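Leonardo Sorrentino has lived in Lornbridge for 20 years and still can't walk past a garage sale. I caught him at his kitchen bench at 9, kettle on, and we got talking about kids' stuff.

"You never get the colours right," he told me. "They want red, you buy blue, there's tears!"
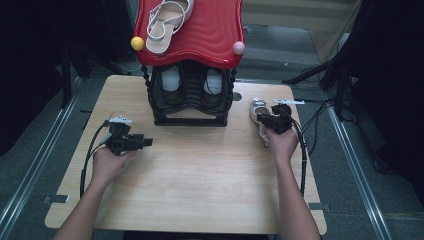

*1 min read*

His two are grown now (one's over in Urley), but he's kept plenty for the grandkids. I asked what he'd never part with.

"The little shoes," he said, and laughed. "My wife reckons I've gone soft."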